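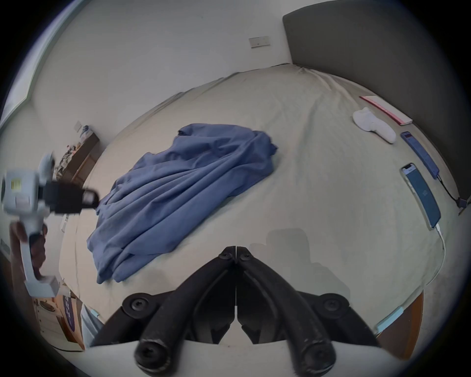

Folding practice, Monday night edition. Blue thing on the bed, grippers at the ready.

Right, a few of you asked what our robotics club project is this term, so have a thread (sorry in advance, it got long).

We're teaching a robot arm to fold clothes. We do that by folding clothes ourselves, over and over, with hand-held grippers that record what we do. The arm learns from the recordings. In theory!

The target is 1000 good folds by the end of February. We've got 180. I'm choosing to be cheerful about this.

First thing I learned: I rely on my fingertips for absolutely everything. Give me two stiff black jaws instead and I can't find the edge of a sleeve to save my life. My first go at a T-shirt took longer than making the tea.

Second thing: crumpled is the hard bit. Once something's lying flat the folding is fine, you just go slowly. Getting from a heap to flat is where most of my bad takes happen, and blue cloth on a pale sheet is me being kind to myself.

We call the whole thing Collutex, by the way. It was meant to be a placeholder name and then somebody put it on the poster, so now we're stuck with it.

How a take goes, for those who like the details: drop the garment from chest height, start recording, find two corners, lift, lay it out, fold in half, fold again, hands off. If I grab the sheet along with the cloth (I do this a LOT) it goes in the bin and I start over.

My record is 18 clean ones in a row. Then I got cocky and tried a hoodie.

Someone replied asking why a bed and not a proper table. We did the first batch on a table in the club room and the arm got rather good at tables. Put the same shirt on anything soft and it pushed down far too hard. So now we all do a share at home, on whatever we've got, and mattresses count double on the scoreboard.

The showcase is at Skavmont and there are 7 teams in our group. The one I'm worried about is Vimport, who are doing towels. Towels! Four corners and no sleeves. I'm not bitter.

Still to sort this week: jeans (the jaws slip off the waistband), a better way of naming files than "final2", and my wrists, which ache in a completely new place.

Tea first, then another twenty minutes of this. Will post the numbers once they're uploaded. If anyone has a trick for turning a sleeve the right way out with pincers, my replies are open.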